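From the Laundry Corner
by Lavanya Salian

Well, my corner is back for another month, and since the mailbag was nearly all about socks and mittens, that's what you're getting! February 2025 has been one long parade of damp knitwear at my place. My two nephews are staying with us here in Istville, they go through gloves like other kids go through crackers, and every single pair seems to end up on the floor by the back door.

For years I draped everything over the radiator in the hall and called it done. Then my sister-in-law came by, picked up a mitten that had gone stiff as toast on one side, and gave me a look. She had a point. Wool that dries flat against something hot gets crunchy, and the side that's folded under stays clammy until the next morning (and smells like it). So I went down to Fernandes on the corner and bought a hanging rail with clips, the kind my grandmother kept over the tub, and I have been a pest on the subject ever since.

What I love is how little room it takes. One clip per sock, one per glove, and air on every side. I hang mine from the shower rod at night and move it to the kitchen window in the morning, if there's any sun to be had. If you're shopping for one, look hard at the clips. Bare metal jaws can leave a dent in soft yarn, and a weak spring will drop your sock in the tub at two in the morning and scare you half to death. 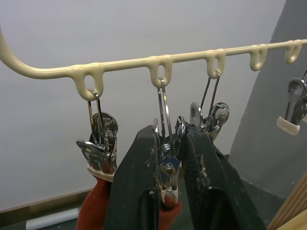 Where should you clip a knitted glove so it doesn't stretch?

At the cuff, every time, with just a small pinch of fabric in the jaws. The cuff is the sturdiest part, and the fingers can hang down and drain on their own. Squeeze the glove out in a towel first. A dripping one is heavy, and the weight is what pulls it long. If it's a big floppy hand-knit, give it a second clip on the other side of the cuff.

Socks go the same way, by the top band. I know some of you are firmly in the toes camp (I got a very spirited letter!) and for thin cotton ones I don't suppose it matters. For thick wool I'm sticking with the band.

One more thing on colors. Red yarn is a terror for the first few washes, so give it its own bowl of cool water and hang it well clear of your white pillowcases. I ruined a good set in June and I'm still sore about it.

Next month I want to do stain sticks. I've got a Jollix and a Visov here to try out on the nephews' shirts, and if you have a favorite, drop me a note in the box by the library door before I start.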